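House rules for two small arms
2025-05-26

So I finally wrote the rules down. They had been living in my head and on a sticky note that kept falling behind the monitor, and then Kendra Morin came over to help with a batch of recordings and asked me where the stop switch was, and I pointed vaguely at a tangle of cables. Not my proudest moment! We spent the rest of that afternoon typing up a proper page, and I've been meaning to share it ever since.

Some background if you're new. I run a pair of desktop arms at home here in Gikville and teach them to do little packing jobs – shoes into boxes, mostly. It's hobby stuff, but I swap recordings with a few other people, and that's where the trouble started. We all set things up differently. Rosaire Desjardins sent me 116 episodes last August and I could use 27 of them, and he's a careful guy. He'd just moved his table mat halfway through and never mentioned it.

Rule one is power. One switch kills both arms, it sits where your free hand can reach it, and whoever is in the room knows which one it is. Small servos don't look scary but they'll pinch, and a clamped arm that gets confused can drag a lot of stuff off a table.

Rule two, check the clamps before every session. I mean grab the base and wiggle it. If it moves, tighten it and do your home position again from scratch. I used to skip that last bit and then wonder why everything was off by a finger's width.

Rule three is about where things start. The box goes above the lettering on the mat, long side left to right, open and with nothing in it. The shoe goes below the lettering, on its side view, toe to the right. If you want variety (and you do want variety) you change one thing on purpose and write it in the notes. Océane Sutherland argues I'm too strict here and that a messy start makes for a tougher robot. She may be right, but I'd like the mess to be labeled.

Rule four: people hands stay out while the arms are live. If the shoe tips over, pause, switch off, fix it, start a new episode. Don't reach in and nudge. I know it's tempting. I've done it, and you can hear me say "oops" on the recording.

Rule five is the boring one. Bad takes get kept, in their own folder, marked as bad. My total is somewhere near 1,000 episodes now, roughly 700 of them good, and the rest have taught me more about gripper angles than I'd like to admit.

I still don't have a decent rule for cables. Mine hang off the table and I retie them about once a week, which isn't a system. Ertuğrul Sönmez wants everybody to route them off to the sides and tape them down, and I'm going to try that next. If you've got something better, leave it in the comments and I'll add it to the page. 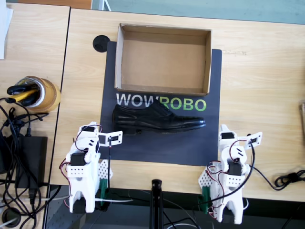

Rule three: box above the letters, toe to the right.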